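Teaching Two Arms to Go Fishing
Final project report, robot learning lab course, Hadodstead
07/11/2023

So my question was pretty simple: if you teach a two-armed robot by demonstration, does it help to leave the sloppy demos in? Everybody in my section threw theirs out, and I wanted to know what that was costing us. I picked toy fish in a blue plastic tub because they slide away when you poke them, and I figured that would punish a lazy policy fast (it did!).

The setup

I used the Otance teleoperation code with a camera at each wrist. Each arm gets its own view, and I'm so glad I kept both – a finger blocks a lot when it's right up against the lens. For the two-handed part, one gripper holds the toy rod and the other works up by the net. 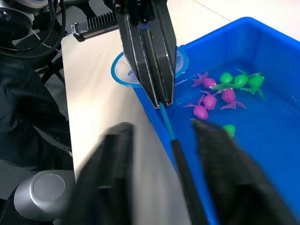

What I recorded

I collected 115 demos. I marked 24 of them as sloppy, meaning I missed a fish at least once and had to go back for it. Then I trained two policies, one on everything and one on only the clean runs, with the same settings for both. Training took way longer than I'd planned in April, and I lost a whole evening to a bad timestamp offset between the wrist cameras.

The scooping part

Scooping was where I expected the sloppy demos to matter. The clear ring is hard to find against all that blue plastic, and the glare moves every time the surface ripples. The fish are bright enough that the policy could lock onto them, so most misses came from the ring being too far forward.

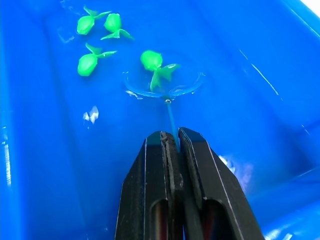

Fig. 2. One green fish in the scoop, three still loose.

Results

I ran 60 trials per policy. The one trained on everything won, and the gap was biggest after a first miss. The clean-only policy would hover over the spot where the fish used to be – kind of sad to watch. I'd keep the sloppy demos next time and label the recovery parts separately.

Comments (2)

rivard: Did you try it with one wrist camera turned off?

tubtime: Love this. Trying it with my Dal Bello arm next!

Contact | © 2023 Hadodstead Robot Learning Lab | Back to top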